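24 July 2025

My thumb is sore. That's the main news, and I'm writing this with the pen held in a silly way because of it. We did the library today, the long table by the bookshelves, and I must have opened and shut that gripper more times than I've opened and shut anything in my life.

Got there early with a flask and a bag of things from home. The Clullano list only says "small household and desk objects", so I've been raiding my own drawers. Today it was mice, pens, a stapler, two rolls of tape and the good scissors (which I kept back in the end, I don't fancy explaining that one). The job is the same as last week. You hold the gripper, you reach in, you pick the thing up, you put it down somewhere sensible, you stop. Then again, from a bit further round. I thought I'd be bored stiff by now and I'm really not! There's something quite soothing about it, like shelling peas.

What I still find hard is going slowly without going *oddly*. On my first day at Royer they played me back one of my goes and I looked like a person defusing a bomb. If I creep up on a mouse like that then so will the robot, and it'll take all afternoon to tidy a desk. So today I tried to do everything at the speed I'd do it at home, only without the bit where I change my mind halfway. It's the changing my mind that ruins them. I reach for the left side, think no, go round the right, and that's another one for the bin.

Tally for the day was 396, and 9 thrown out, all mine, mostly before lunch. The Jidia target for our site is 3096 and I did the sums on the bus and then wished I hadn't. Still, they don't want it finished until December.

The mouse was the star turn. It's a slippery little beast, all curves, and if you come in too high the fingers ride up over the top and it shoots off. Low and level, that's the trick, one finger down each side and then squeeze gently. I must have done forty goes before lunch where I got it right by luck and then a good long run afterwards where I got it right on purpose, and I could feel the difference in my wrist. I've grown very fond of the pig.
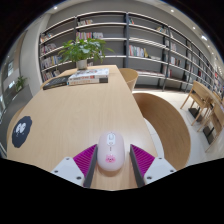

Me and the pig mouse, not yet squeezing. Cloud coaster looking on from the left.

After that we swapped to the remote setup for an hour, the one with the two handles where the arm copies you from across the room. I'm hopeless at it. With the gripper in my hand I can feel when I've got hold of something, but with the handles I'm only guessing, and I dropped the tape four times running. The Cernance people say it comes with practice. They would say that, they've been at it since the spring.

Had my sandwich outside. Cheese and pickle, a bit warm.

Tomorrow it's cups, so I need to find some I don't mind losing. The blue one with the chip can go, and perhaps the awful one from the garage. Must also buy plasters for this thumb, and ring the dentist back before they give my slot away.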